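Night guards in two visits at Dralar Dental

We've been promising this one since May, and it's finally here – my practice on Løken Street can now make night guards in house!

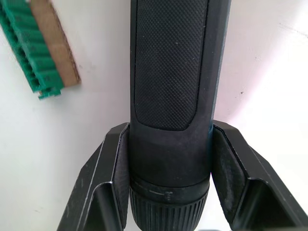 What's changing

If you grind your teeth in your sleep (so many of you do, and I'm one of you), you know the old routine. We took a tray full of goop, mailed the mold off to the lab in Dratden, and then you waited while your jaw kept aching. Now I scan your bite at the first visit, and you pick up the finished guard at the second. So that's 2 visits, no goop.

The guards are milled from a clear, hard block we get through Hultano, our new supplier. They're slimmer than the old ones, and I've been sleeping in mine for over 30 nights. I did drool a bit the first week, I'll admit!

What it costs

A full upper guard is $600, and the smaller front-only style is $400. Some dental plans pay part of that, so call the front desk and we'll look yours up before you come in. The small one isn't right for everybody – if you have jaw joint trouble I'll probably steer you to the full guard.

Already have a guard from us? Bring it along to your next cleaning and I'll check the fit. Evening scan slots run until 7 p.m.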